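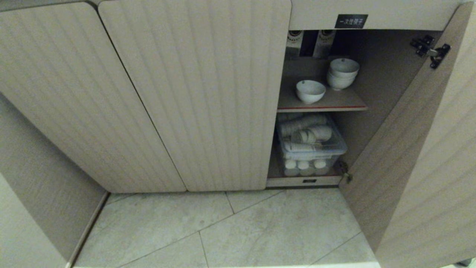 サービスロボット実習 配布資料 第6回
公開デモ見学のまとめ(Banmont 社 開放日)

印刷する | このページをメールで送る

2025年8月18日の見学に参加した人は、この資料と各自のメモを合わせてレポートを書くこと。欠席者は資料のみでよい。

1. デモの課題
Banmont の開放日では、食器棚の片付け作業が公開された。対象は給茶コーナーの低い収納で、扉を開け、中の食器を取り出し、元の位置に戻して扉を閉めるまでを1回とする。制御ソフトは Zuden、作業計画の部分は Abeysekara 方式と説明された。

2. 扉の認識
ベージュの木目調の扉が並び、縦に細かい溝が入っている。閉じた扉には取っ手が見当たらず、隣の扉との境は細く暗い隙間だけである。取っ手の検出を前提にした方法は使えない。溝の線と扉の境を区別することが最初の問題になる。開いた扉の内側は横方向の木目で、上部に金属の蝶番が見える。扉の開閉角の推定では、蝶番の位置から回転軸を決める手順を復習しておくこと。

3. 棚の中の物体
上の段には白い碗がある。1つは少し傾いて置かれ、奥には重なった碗がある。光沢のある白い面は距離の測定値が欠けやすい。重なった碗では、一番上の縁だけを把持の候補とする。
下の段は透明なプラスチックの収納ケースで、白いカップが入っている。上の方のカップは横向きに並び、入れ子になったものもある。透明な側面ごしに見えるカップは、手を伸ばしても直接つかめない。地図上では、ケースの壁を障害物として別に登録する。

4. 文字情報の扱い
棚の上部の黒い札に「一次性筷子」(使い捨て箸)とある。札の文字と、碗やカップの置き場所を単純に結びつけると誤った計画になる。文字は収納場所の手がかりの一つとして重みを付けて使う。

5. 質疑の記録
学習に使った動作は1195件、そのうち扉の開閉だけのものが243件との回答であった。Stirkville の試験室でも同じ課題を続けており、1月に床材を変えた条件を追加する予定という。

6. 課題
(1) 取っ手のない扉を開ける手順を状態遷移図で示せ。
(2) 入れ子のカップを1個だけ取り出す方法を、失敗時の復帰も含めて述べよ。
提出はA4で2枚以内。図は手書きでもよい。

当サイトではクッキーを使用しています。閲覧を続けると、使用に同意したものとみなされます。 同意する | 設定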